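Kabelführung an Jusa, Projektkurs Linach: brauche Meinungen!

greifzange_linach
16. September 2020
Hallo zusammen, ich bin im Projektkurs Robotik in Linach und wir bauen seit dem Frühjahr an Jusa herum, unserem Roboter mit den weißen Armen (manche kennen ihn vielleicht noch aus meinem Thread zum Netzteil). Im November ist Projektvorstellung, und bis dahin soll er ein Tuch vom Tisch nehmen und zusammenlegen. Das Greifen selbst wird langsam, aber die Kabel machen mich fertig! Sobald der Arm über den Tisch schwenkt, zieht es irgendwo. Gestern ist uns mitten im Durchlauf die Verbindung zur Hand weggebrochen, und dann stehst du da mit sechs Leuten und alle wackeln an Steckern.
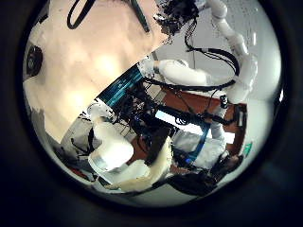
Mein Vorschlag im Kurs war, alles vom Ellbogen abwärts neu zu legen, mit Spiralschlauch, und oben an der Schulter eine richtig große Reserveschlaufe zu lassen. Die andere Hälfte vom Kurs will lieber gar nichts anfassen und nur den Bewegungsraum in der Software begrenzen. Was würdet ihr machen? Wir haben von den Jorkex-Leitungen noch zwei Stück in 340 mm da und eine in 384 mm. Die kurzen sind natürlich genau die, die immer spannen.

mosfet_mampfer
Software begrenzen, fertig. Mal im Ernst, bis November sind es ein paar Wochen, und wer jetzt einen laufenden Kabelbaum aufmacht, hat hinterher drei neue Fehler. Hab ich selbst hinter mir, war ein sehr langes Wochenende.

greifzange_linach
Ja aber er läuft doch eben nicht! Wenn wir das Handgelenk begrenzen, kommt er nicht mehr an die hintere Tischkante, und da liegt beim Zusammenlegen die zweite Ecke.

wackelkontakt78
Dann dreht halt das Tuch um 90 Grad, dann liegt die Ecke vorne :)

Zur Frage: Ich bin beim Neuverlegen, aber bitte nicht mit Spiralschlauch. Der ist steif und drückt dir im Gelenk genau da, wo es sich bewegen soll. Nimm Gewebeschlauch und mach es in dieser Reihenfolge:

1. Arm stromlos machen und von Hand in die ungünstigste Stellung bringen, die ihr wirklich braucht. Dort die Länge messen. Bloß nicht in Ruhelage!
2. Zugentlastung an beiden Seiten vom Ellbogen setzen und den Arm ein paarmal langsam durchfahren. Dabei auch mal die Hand ganz nah an ein Hindernis bringen und gucken, was die Leitungen machen.

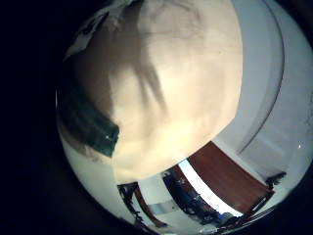
3. Erst danach den Schlauch drüber, locker, und alle Handbreit ein Klettband. Keine Kabelbinder, die schneidet ihr sowieso wieder auf.
4. Dauerlauf. Wir haben damals 266 Zyklen am Stück gefahren und in der Zeit Hausaufgaben gemacht. Einer muss am Not-Aus sitzen bleiben, auch wenn es langweilig ist.

mosfet_mampfer
Punkt 4 unterschreib ich, den Rest nicht. Die sind im Kurs, die haben vermutlich einen Nachmittag pro Woche. Und wer crimpt da sauber?

greifzange_linach
Danke euch beiden!! Crimpen kann bei uns eine ganz gut, ich selber leider nicht (meine Stecker halten so zwei Tage). Wir haben heute abgestimmt, es wird ein Kompromiss: rechter Arm neu, linker bleibt wie er ist und bekommt nur die Begrenzung. Hab euch noch was mitgebracht, damit ihr seht, wie eng es am Torso zugeht.
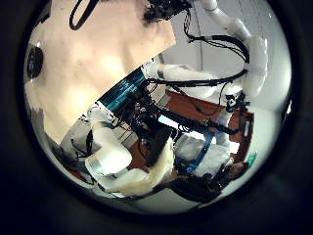
Jusa am Tisch, vorne der blau leuchtende Torso, rechts der Arm mit den schwarzen Leitungen

wackelkontakt78
Oha. Die Bögen, die da so locker runterhängen, würde ich als Allererstes einfangen. Die bleiben dir irgendwann an der Tischkante hängen. Und zwei verschiedene Lösungen an zwei Armen finde ich unglücklich, bei der Fehlersuche wisst ihr dann nie, welcher Stand wo gilt.

mosfet_mampfer
Find ich im Gegenteil super, dann habt ihr einen direkten Vergleich für die Doku. Unser Betreuer wäre ausgeflippt vor Freude.

ragnarsson_fan
Kurze Zwischenfrage von der Seite, wir planen nächstes Jahr was Ähnliches für den Ragnarsson-Cup: Wie viel Platz habt ihr da überhaupt? Bei uns steht alles in einem umgebauten Abstellraum und ich seh schon kommen, dass der Arm in der Wand landet.

greifzange_linach
Platz ist zum Glück kein Thema, wir dürfen in den großen Raum. Gearbeitet wird trotzdem immer in derselben Ecke, alle mit Laptop auf dem Schoß oder wo halt gerade was frei ist. 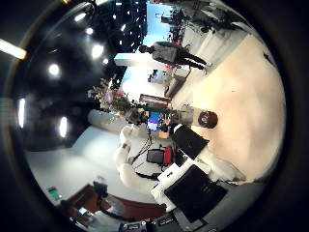
Unser Arbeitsplatz mit Blumenstrauß, Laptops und Jusas weißem Arm

ragnarsson_fan
Neid! Und Blumen habt ihr auch noch. Ich messe morgen mal unseren Abstellraum aus und mach dann einen eigenen Thread auf.

greifzange_linach
Mach das! Ich melde mich, wenn der rechte Arm den Dauerlauf hinter sich hat. Gewebeschlauch ist bestellt, Klettband hab ich noch zu Hause. Weiß jemand, ob man die 384er Leitung von Jorkex kürzen darf oder ob dann die Schirmung hin ist?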